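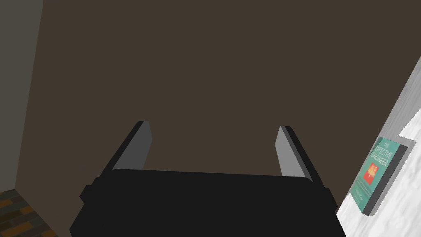 Black gripper with two gray fingers, computer rendering.

Local Host and Trip Writer, Kavthorpe office (part time, 30 hours a week)

Gumero is a small travel company. We arrange walking and food trips for people who like to go slowly and stay in family guest houses. Last year 3,524 travellers wrote to us with questions before they booked, and most of the questions were good ones. Do I need a visa for a short stop? Can my mother, who does not eat meat, join the mountain trip? We are looking for one person to help us answer them.

What you will do

Answer letters and calls from travellers before and during their trip.
Write the short guides that we send with each booking, usually 900 words.
Keep the lists of guest houses, drivers and opening hours up to date.
Meet groups at Kavthorpe station in the high season and walk with them to the Pledard guest house.

What we ask

You write clear English and you have patience with people who are nervous about travelling. A second language is very welcome, it does not matter which. You have worked with visitors before, for example in a hotel, a museum or a tour office. A driving licence is useful but we do not require it. Some evening work is necessary in summer, and we pay extra for those hours.

What we offer

A contract of 36 months, a quiet desk near the harbour, and one trip each year from our own programme at no cost. New colleagues travel first on the Ojo valley route together with Chi-keung Kao, who has led it for many seasons and will teach you the work of a host.

How to apply

Please send a letter of one page and your CV to Ayodele Okoro at the Kavthorpe office. In the letter, tell us about a place you know well and what a visitor should ask before going there. Interviews will be in July, in person or by telephone. We reply to every letter, also when the answer is no.

Posted 2019-06-23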